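Steltov Callell Two: tabletop tidying arm for home and small workshop

Product overview

The Callell Two is a two-finger arm on a small base which you clamp to a desk, a shelf or a workbench. It picks up light objects, puts them back in the place you have shown it, and wipes the free surface between them. We sell it since May to private homes and to small shops, and we want to describe here what it can do today and what it can not do yet.

What it does well

Objects with simple form are no problem: cups, boxes, small flower pots, tools with a straight handle. The ribbed finger pads are soft, so a light plastic device does not slip and does not get marks. The heaviest object we permit is 300 grams. The reach is 600 mm from the middle of the base, enough for a normal desk in a niche with one shelf above it. 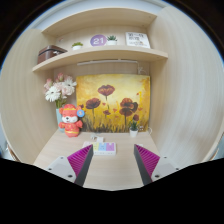
A desk with decoration is more difficult than a workbench, and customers are often surprised by this. On a workbench the tools are hard and each one has its own hook. At home there is a cable lying behind everything, a plush toy that changes its shape when you press it, a vase with flowers that must stay upright, and a picture which only leans on the wall. In our tests at the Ross workshop the arm sorted screws and drill bits the whole afternoon without help. On a living room desk it asked for help 3 times in one hour, mostly on account of cables.

What it does not do yet

It does not lift vases or glasses with water inside. It does not fold cloth. It does not take books out of a tight row. If it is not sure, it stops, opens the fingers and gives 2 short tones, and you decide. We prefer that it stops too often.

So, can a machine do your household already? Our answer is: a part of it, slowly, and on one surface at a time. For dusting a shelf with many small things, you are still faster by hand.

In the box

Arm with base clamp
One pair of ribbed finger pads (spare pads can be ordered)
Wiping head with washable cloth
Power supply and printed manual

Software

The Narerow app is necessary for the first setup. You show each object and its place one time, then the arm works without the phone. Updates are free as long as we make the product.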